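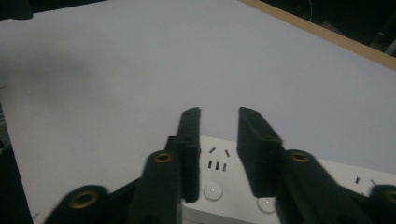
Home Forums Projects Gallery Members Search

Refinishing & Repair > Tables and Desks

Painted white tabletop – leave the wood edge bare or paint it too?

muvstead_shayne
Okay, long-time lurker, first real post. I'm redoing the dining table that came with our place, and I've gone back and forth so many times that my husband has asked me to please take it to the internet. So hello, internet!

The top is white and smooth and I love it that way. It has a light wood edge, and that edge is where I'm stuck. Half of me wants to leave it as wood with a clear coat. The other half looks at every coffee-colored ring and pen mark we've ever made and thinks I should just paint the whole thing white, edge and all, and be done.

Some background. We have two kids (seven and four), we eat every meal at this thing, and it also does homework, puzzles, and my sewing. I'm planning to scuff sand the top, prime, two coats of a satin white, then some kind of clear over it. I've painted dressers before but never anything that gets wiped down six times a day.

So, two questions. Wood edge, yes or no? And what clear do I put over white that won't turn it the color of old piano keys?

Shayne Wihongi, Muvstead

baltazar_c
Leave the wood. Please leave the wood. I painted the edge on mine and it chipped inside of a month, because the edge is what every belt buckle and chair arm hits. When clear coat on wood gets dinged you see a little dent. When white paint on wood gets dinged you see a brown spot from across the room.

For the clear, water-based only. Oil-based poly over white goes yellow, and it doesn't take years either. Mine was cream by the first winter.

eleven_clamps
Agree on water-based, disagree on the edge. I've had a fully painted table for going on five years and the edge is fine. The secret is rounding it over a bit first. Paint hates a sharp corner – it pulls thin right at the point and that's where it lets go. Hit it with 150 grit until it feels soft under your thumb, then prime it twice.

baltazar_c
Five years with kids?

eleven_clamps
Five years with a cat and a brother-in-law.

baltazar_c
So no kids.

kadri_b
Hi Shayne, I run a small refinishing shop and do a lot of kitchen tables, so I'll add my two cents. Either edge will work. The thing I'd worry about more is the line between them. If you keep the wood and paint the top, any finish that creeps under your tape is going to show up as a wobbly border, and you'll see it every day from your chair.

How I do it: tape the wood, press the tape down hard with a plastic card, then brush a thin coat of your clear along the tape before any paint goes on. The clear seals the gap. Let it dry, then paint. Pull the tape while the last coat is still a little soft, slowly, folded back on itself. If you wait until the next day, score it with a fresh blade first or it will take a strip of paint along with it.

And prime with a shellac-based primer if you have old stains. Coffee and marker come straight through the regular stuff.

Kadri Butkienė

muvstead_shayne
Kadri, this is gold, thank you! The clear-under-the-tape thing had never crossed my mind. Is the shellac primer as smelly as people say? I'd be doing this in the dining room with the windows open, we don't have a garage.

kadri_b
It's smelly. Send the family out for the afternoon. It dries fast, so you can sand and recoat the same day, and by bedtime the room is livable. Wear a proper respirator and not a dust mask, keep the windows open, and shut off any pilot lights before you open the can. The fumes catch fire.

pritchard_e
Can I be the cranky one? Skip the clear coat on top altogether. Buy a good cabinet-grade enamel, put it on thin, and leave it alone for a month. People slap poly over a good enamel and end up with a softer surface than they started with, plus brush marks, plus a color they didn't pick. I did my mother's table this way in Alach and it's had grandchildren all over it.

The month is the hard part. Dry isn't cured. You can eat on it after a few days if you're gentle, but no hot dishes, no wet towels left overnight, no tablecloth.

Emlyn

eleven_clamps
A month of being gentle with a four-year-old, sure.

pritchard_e
Eat on the porch. It's spring!

baltazar_c
I'm with Emlyn on the curing time, but I still want clear on a table that gets sewing machines dragged over it. Enamel alone scratches, and on white a metal scratch leaves a gray line. You can get some of those off with a melamine sponge, but then you've got a shiny patch in the middle of your satin.

shufen_yip
Jumping in because I did this exact job last July and made all the mistakes so you don't have to.

Mistake one was the weather. It was so hot that the paint was drying on the roller and I got this orange peel texture over the whole top. I had to sand it flat and start over. Don't paint in direct sun or with a fan blowing right at it.

Mistake two was the roller. I used a regular wall roller, which left fuzz. Get the little high-density foam ones, and throw them out after each coat instead of trying to wash them.

Mistake three was going cheap on the clear, and it went streaky over the white in two spots where I'd gone back over it. Water-based clear wants one pass and then hands off. Work quickly, keep a wet edge, and if you see a missed spot, leave it for the next coat. I know how hard that is.

I kept my wood edge, by the way, and it's my favorite part. The plain white would've felt like a dentist's office in our kitchen.

Shu-fen Yip

muvstead_shayne
"Dentist's office" is exactly what I was afraid of and couldn't put into words. I think you've just decided the edge for me.

Shu-fen, how many coats of clear did you end up with?

shufen_yip
Three on the top, two on the edge. I sanded very lightly with 320 between coats and wiped it down with a barely damp rag. Not a tack cloth! Some of them leave a waxy film and the water-based stuff beads up on it like rain on a car.

sepulveda_dan
Has anyone tried hardwax oil on the wood edge and paint on the top? I'm in Sepúlveda doing a desk with the same kind of setup, and I like how the oil feels under my forearms. Sorry to butt in on your thread, Shayne.

muvstead_shayne
Butt in all you like!

kadri_b
You can, but paint first, oil last, and keep the oil off the paint. It'll soak into flat or satin paint and leave a darker band. Tape the painted side after it has had at least a week, use a low-tack tape, and put the oil on with a cotton swab near the line. For a desk it's lovely. For a family dining table I'd stay with clear, as the oil needs a refresh once in a while and people forget.

baltazar_c
People = me. I forgot for three years.

pritchard_e
I'll say one more thing about color and then go back to my shed. Brush your white on a big piece of cardboard and lean it next to the wood before you buy the gallon. A bright blue-white makes light wood look orange. A softer one with a drop of gray in it calms everything down. And look at it in the evening with the lamps on, because in low light my "pure white" turned out plain gray.

eleven_clamps
Okay, that's good advice. I still say paint the edge.

pritchard_e
We know you do.

muvstead_shayne
Update on the plan, and yell if any of this is wrong. Wash with degreaser, scuff with 220, shellac primer while the kids are at my sister's, tape and seal the wood, two coats of a soft white enamel with foam rollers, pull the tape, then three coats of water-based clear over everything, wood included. Then I wait, and we eat on the floor like it's a picnic.

I did find a leftover can in the closet labeled Vurska Satin that the last owners must've used. Is old paint ever worth saving? It's half full and it sloshes.

kadri_b
Stir it and brush some on scrap. If it smells sour or has bits in it that won't mix in, out it goes. Even if it's good, I wouldn't put it on the table. Use it inside a closet.

Your plan looks right to me. My one change would be giving the enamel a couple of days before the clear goes on, longer if it's humid. Check both cans too, some enamels want a longer wait before a topcoat.

baltazar_c
Flip the table top upside down and do a test patch on the underside first, whole sandwich, primer through clear. If something's going to wrinkle, let it wrinkle there.

muvstead_shayne
Doing the test patch tomorrow. I'll come back and tell you how it went, even if it's ugly!

shufen_yip
Especially if it's ugly. Good luck – and hide the markers.

Related topics
Water-based poly beading up on painted surface, help
Foam roller or brush for a big flat top?
Veneer lifting at one corner, glue or replace
What grit between coats? (long)
Hardwax oil on desks, two years later
Best way to get permanent marker off white enamel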